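Grusberg dairy trial reports lower cell counts

Granska cooperative has published results from its feed trial at Grusberg.
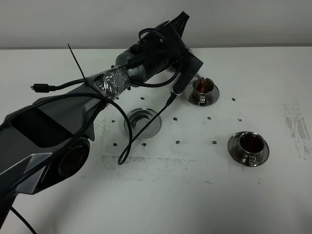
Reading time: 1 min

The trial covered 101 cows over 40 days. Half received the Balaskas mineral premix. 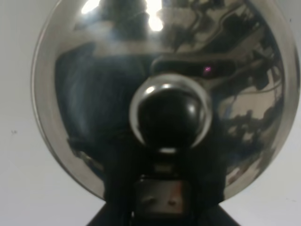 Do-yoon Baek said the groups should have been matched by lactation stage. A second trial begins in July.

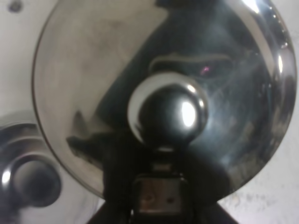
Polished metal lid with a round knob.

Comments (2)

Pillik: What was the base ration?

hayloft22: Same question.

We use cookies. Accept | Settings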